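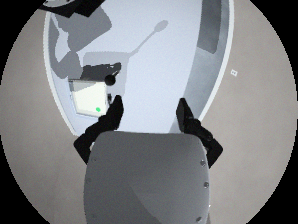 Figure 3. Computer-rendered view of a gray gripper with two black fingers, held open before a pale oval surface.

4.2 Short Breaks and the Stability of Foster Placements

The preceding section dealt with how caregivers in the Ormsby district were recruited and approved. This section turns to what happened once a child had been placed, and in particular to the use of short breaks, meaning planned periods in which a child stays with a second approved household while the main caregivers rest, travel or attend to other family matters.

All 74 households in the study were entitled to short breaks under the Pusance agreement, the written arrangement between the placing agency and each caregiver. The agreement sets a yearly allowance of nights and leaves the timing to the household and the child's caseworker. Unused nights are lost at the end of the year. Several caregivers told interviewers that they had not known this until the year was nearly over, and the agency has since moved the rule to the first page of the agreement.

Use of the allowance was uneven. Households caring for a single child under school age used the fewest nights. Those caring for brothers and sisters together used more, but they also reported the most trouble in finding a second household able to take all the children at once. Where no such household could be found, most caregivers declined the break. In their accounts, separating siblings even for a weekend undid work that had taken months, and one caregiver in Pesau described a younger child who would not unpack for a week after coming back. A small number accepted separate stays and reported no lasting difficulty. We are not able to say from the interviews why the outcomes differed, although the older children in these families had usually met the second household several times beforehand.

Distance mattered as well. Pesau lies at the far end of the district, and its caregivers were often offered a second household in Unda or in Ormsby itself. A Friday handover then meant collecting the child from school, driving across the district in heavy traffic and returning late in the evening. Caregivers who worked shifts found this close to impossible. The agency pays mileage for such trips, but the claim form asks for a receipt that fuel stations do not always give, and many caregivers had stopped claiming.
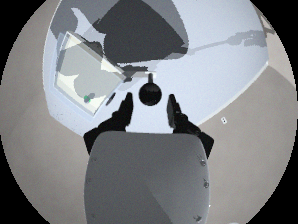 Figure 4. Rendered circular view with black corners, showing the gripper body and a gap of pale surface between its two fingers.

We examined case notes for the same households in order to compare what caregivers said with what had been recorded at the time. The notes ran to roughly 2,000 entries, of which 350 mentioned short breaks in some form. Each of these was read by two members of the research team, who marked whether the break had been requested, offered, accepted, refused or canceled. Disagreements were settled by a joint reading of the full case file.

The notes and the interviews agreed on most points. They differed on one that we consider important. Caregivers often spoke of having asked for a break and heard nothing more, while the notes for the same period showed no request. In the interviews, these requests were described as things said at the door at the end of a visit, or in a phone call made about some other subject. Caseworkers, for their part, understood a request to be something made on the form provided. Both sides could therefore believe that they had acted properly, and the household went without.

Children's own views appeared rarely in the notes. Where they did appear, they were usually brief and had been reported by an adult. Older children who took part in our interviews spoke at greater length. Some enjoyed their stays and named things they could do there — fishing, later bedtimes, the company of other teenagers — that they could not do at home. Others had taken the first stay as a sign that the placement was ending. This second group had typically been told of the stay only a day or so ahead. Few had been shown where they would sleep or told the exact time at which they would be picked up.

The link between short breaks and placement stability should be read with care. Households that made regular use of their allowance were less likely to ask for a placement to end during the study period. They were also more experienced, and more of them lived close to a second household. With a sample of this size, we cannot separate the effect of the breaks from the effect of these other conditions. A caregiver already coping well may simply find it easier to plan ahead.

Two matters fall outside the scope of this section. Emergency stays, arranged at short notice because of illness or a death in the family, were recorded under a different heading and are treated in Section 4.4. Informal care by the caregivers' own relatives was not recorded at all unless it lasted overnight. Many households relied on a grandparent or an adult daughter for an afternoon at a time, and some regarded this as more useful than anything in the agreement. Its extent in the district is unknown, and the interview guide for the second round has been changed to ask about it directly.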